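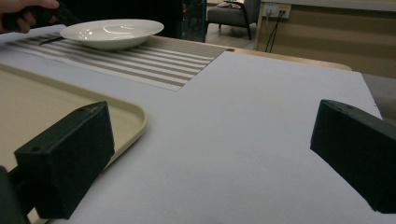
Figure 1. View from the hand-held gripper over the table, with the tray on the left and the bowl on the striped placemat behind it.

Busero: finding the useful part of a hand-held gripper recording

Tadeo Godoy
Project report, July 22, 2019

1. What the project is about

Busero is a small program that takes recordings made with a hand-held gripper and cuts them into pieces a robot arm can learn from. I started it because I wanted to train a grasping policy and found out very quickly that most of my time went into scrubbing back and forth through video looking for the moment where the fingers start to close. That part of the work turned out to be the most interesting thing I did all term, so it became the project!

The input is a color video from the camera on the gripper and a log of the finger opening. The output is a list of segments, each with a start time, an end time, a label (approach, grasp, carry, release) and a camera path. A separate viewer called Misent shows the segments on a timeline and lets you drag the borders when the program gets them wrong.

2. Why the wrist view is hard

In Figure 1 the fingers are wide open and there is only white board between them. For the grasp detector this is a nice easy case: the gap holds a flat, pale surface and the finger log says "open". For the camera tracker it is a much worse case. The board takes up a large part of the tabletop and gives the tracker almost nothing to hold on to. Nearly all the good corners come from the stripes of the placemat and from things in the background, like the outlet panel with its plugs and cables.

The stripes cause their own trouble. They repeat, so a feature on one band looks a lot like a feature on the next band over, and my first tracker would happily jump by one stripe. The camera path then had a small sideways kick in it that no human arm could make. The bright highlight on the bowl is another trap, since a reflection slides across the glaze as the camera moves and does not behave like a point fixed in the world.

Then there are the fingers themselves. They are the closest and darkest shapes in the view, and they stay in the same part of the picture while everything else moves. If you let the tracker use them, it concludes that the camera is standing still.

3. How it works

Masking. I drew one mask for the fingers fully open and one for fully closed, and the program blends between them using the finger log. Everything under the mask is ignored by the tracker. I also mask hands with a small segmentation network. In Figure 1 a hand is holding something dark at the top left corner, and a moving hand is exactly the sort of thing that should not be part of a map.

Tracking. The Kazemi tracker is my own rewrite of a standard feature-based method, with two changes. It refuses a match when the second-best match is almost as good, which removes most of the stripe jumps. It also drops points that are close to pure white, which takes care of the worst reflections. Both changes are only a few lines of code and they helped more than anything clever I tried before them.

Segmenting. A grasp begins when the opening speed goes below a negative threshold and ends when the opening settles. An approach is the stretch before that, going back to the last time the camera was moving slowly. I tried a learned segmenter too, but the simple rules were easier to fix when something went wrong, and I could explain every mistake they made.

4. The recordings

I used 226 recordings from tabletop tasks. Each one was labeled by hand in Misent before I ran the program on it, so that I would not be tempted to agree with its guesses. The labeling took longer than the coding, and I would plan for that if I did it again. I also changed my mind about where an approach begins after finishing the first batch and had to go back over it.

5. Results

With the plain tracker, 158 recordings gave a complete camera path from start to finish. With masking and the two matching changes, all but six did. I was really happy with this, and I did not expect the match test to matter so much - it was the last thing I added, late one evening, mostly to rule it out.

The six that still fail have one thing in common: the gripper comes down so close to the board that there is hardly any texture left outside the mask. The tracker loses its place and has no way of getting it back before the grasp is over. Two of them can be rescued by running the video backward and joining the halves, but I have not counted those as working, as it needs a person to choose where to join.

The segment borders are good for grasp and release. They are less good for approach, where the program tends to start too early. Part of that is on my side. When I hold the gripper still over the table and think about what to do next, the program has to guess whether I am approaching yet, and so would anyone watching the video.

6. Using it on an arm

I exported the grasp segments to Flovolar, the planner we use in the lab course, and replayed the camera paths on the simulated arm. Most of them run without changes. The ones that do not are usually too fast at the wrist: it is very easy to twist a light tool in your hand and much harder for a joint with a speed limit. Busero now prints a warning when a segment goes over the limit and can stretch the timing, although stretching also changes how the grasp looks from the camera, and I have not tested what that does to training.

7. What is next

The low-texture failures come first. I want to add the motion sensor readings to the tracker so it can coast for a short while when the picture gives it nothing. After that I would like Misent to show the finger mask on top of the video, because a badly placed mask is hard to notice from the numbers alone. I plan to have both done in August, and the labels will go into the course folder together with the code.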